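Bin (storage)

A bin is an open-topped or hatch-topped container used to hold loose parts, bulk solids or scrap between two steps of a process. Bins differ from hoppers in that most are emptied from above or by tipping, while a hopper discharges through an opening at its base. The two words overlap in everyday use, and older catalogs often treat them as one.

Materials

Small bins are commonly molded from polypropylene or polyethylene. Larger ones are made from sheet steel, either folded from a single blank or welded from separate panels. Steel resists impact but needs a coating where moisture is present. Paint and powder coats wear first along upper edges and at the foot of the walls, where parts slide and collect. Galvanized sheet lasts longer under abrasion, although it is harder to repair once the zinc has worn away.

Geometry

Sloped walls guide the contents toward the floor and reduce the amount left in corners. The angle required depends on the friction between the contents and the wall. Fine powders generally need steeper walls than cast or turned parts. Drain holes in the floor let out cutting fluid or rainwater, and must be smaller than the smallest part stored.

The Daza pattern, named after the Daza foundry at Brukthorpe, has one tall wall and 3 low ones - an arrangement intended for loading from a single side. Its nominal capacity is 312 liters. The later Zanadska pattern raised this to 481 liters by deepening the floor. Violeta Urrutia compared the 2 patterns in a study of foundry handling and found little difference in emptying time.

Maintenance

Inspection covers weld cracks, bent rims and blocked drains. Loose coating is scraped back to sound material before repainting.
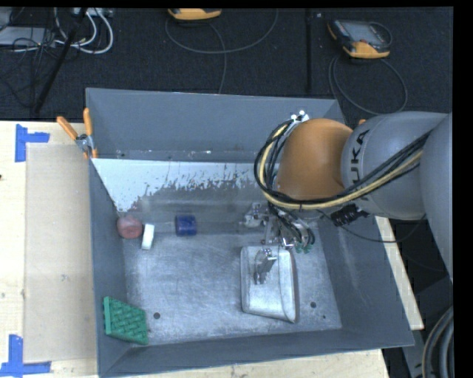 Bins used for food are subject to separate rules on surface finish and cleaning, and coated steel is seldom used for them. Stainless steel with rounded inside corners is the usual choice.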